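3.2 Storage conditions and sampling

Fruit for the storage trial came from two orchards, Lirnmont and Roltholm, both planted on the same rootstock and picked in December. At each orchard 300 fruit were taken from the outer canopy at shoulder height. Fruit with split rind, insect marks or a missing button were set aside at the packing shed and were not replaced. The rest were washed in plain water, air dried overnight and left unwaxed, so that weight loss would reflect the rind alone.

Each lot was divided between two cold rooms at the Mokel packing station. One room was held at 9 °C and the other at 13 °C. Humidity was logged at the door and at the back wall of both rooms. Fruit were kept in single layers on open trays, and tray positions were rotated each week to even out the effect of the fans. Storage lasted 11 weeks.

Rind color was scored by two graders working separately under the same lamp, using the scale of Aguirre without changes. Where the two scores differed by one step, the lower score was kept. Where they differed by more, the fruit was scored again the next morning. Most disagreements involved fruit between the yellow and full orange steps (Figure 2), and they were more common in the Roltholm lot.
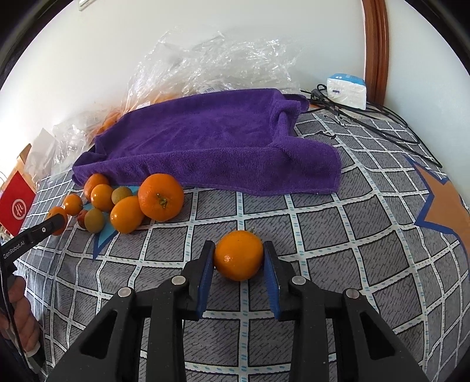

Figure 2. Citrus fruit with smooth, glossy yellow-orange rind.

Weight was recorded on the same mornings as color, before the trays were rotated. Loss is given as a percentage of weight at the start of storage. Fruit that developed mold were removed from the tray when first noticed and counted as decayed from that week on. Their earlier weights were kept in the analysis.

Juice was pressed by hand from a subsample of each lot at the start and end of storage. Soluble solids were read on a bench refractometer, and acidity was found by titration. Button condition was noted as green, brown or dropped, but it was not used in the grading and is reported only in the supplementary tables.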